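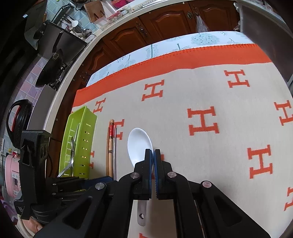 Photo: Dravereck Forum archive

Home | Forums | Retail Security | Radio & Alarms | Members | Log in

Search this forum... Go Advanced search

Thread: Repeater or more handsets for downtown shop radio?

lowerlevel_ops
We run a shared radio net for the merchants in Hakesham, mostly for theft alerts, banned-person sightings and calls to the two patrol officers. Digital UHF, one repeater on the parking structure, talk groups split by block. Coverage is fine at street level. It is poor in basement stockrooms and bad along the back corridor of the arcade, where most of the push-out thefts leave the building. Members have started using a phone group chat for that end of town, so half the alerts never reach the radio log.

Wattimena quoted 3780 for a second repeater at the arcade, installed, excluding antenna permission. The alternative on the table is to spend the same money on higher power handsets. Has anyone done either?

gridsquare
Higher power handsets will not fix a basement. Your repeater already hears the street units. The weak leg is almost always the portable talking back through concrete, and going from 2 watts to 4 gives you 3 dB. You lose far more than that in one slab.

Get a signal reading at each dead spot before you buy anything. Most digital handsets will show RSSI in a service menu.

tillside
Disagree in part. We swapped handsets in Prudholm and the complaints dropped by a lot. The old units had tired batteries and stubby antennas, and staff were wearing them under an apron. New radios with the full-length antenna and a shoulder mic made more difference than I expected. It was cheaper than a second site too.

gridsquare
That is an antenna and battery fix, and the extra power had little to do with it. You could have had most of it by replacing the antennas.

tillside
Possibly. The antennas were discontinued, so in practice it was new radios either way.

lowerlevel_ops
Readings taken this morning before opening. Street outside the arcade: -78 dBm. Corridor, mid point: -109. Basement stockroom at the far end: no signal with the door closed, -116 with it open. Distance from the parking structure to the arcade is 800 feet with a four-story building in between.

k_dispatch
-109 will decode sometimes and drop sometimes, which matches your complaint. Distance is not the problem at 800 feet, the building is. I would look at a small in-building system for the arcade: one donor antenna on the roof, a bidirectional amplifier, leaky coax down the corridor. Check the licensing position with your coordinator first. A badly set up amplifier will oscillate and raise the noise floor for everyone on the band, public safety included.

gridsquare
Agree on the approach, with the same warning. Also ask Wattimena how the second repeater links to the first. If it is over IP, find out whose network it sits on. We had one hanging off a tenant's router and it went down every time they rebooted it.

lowerlevel_ops
The quote says IP link, "customer to provide connection." No further detail. I will ask.

stockroom_b
Slightly off topic, but check your logging before adding talk groups. Our recorder was licensed for up to 300 hours of audio and overwrote without warning. We lost the traffic from an April incident that the police asked for a few weeks later. The sales sheet made a lot of the codeplug holding 1024 channels and said nothing on retention.

k_dispatch
Seconded. Export the incident audio the same day and keep it with the written report. Limit who can pull it, and put the retention period in the member agreement.

tillside
The group chat needs dealing with as well, whatever you buy. Names and stills of suspects on personal phones is a data protection headache. We made it a condition of membership that sightings go by radio or through the reporting portal only. Two shops left over it.

lowerlevel_ops
We have the same wording in draft. Hard to enforce it while the radio does not work in their corridor, so coverage comes first.

Current plan: ask for a revised quote for amplifier and coax in the arcade, fit new antennas on the existing handsets, leave the second repeater out for now. I will post RSSI figures for the corridor once it is in.

gridsquare
Post the antenna model too. And repeat the basement reading with the door closed.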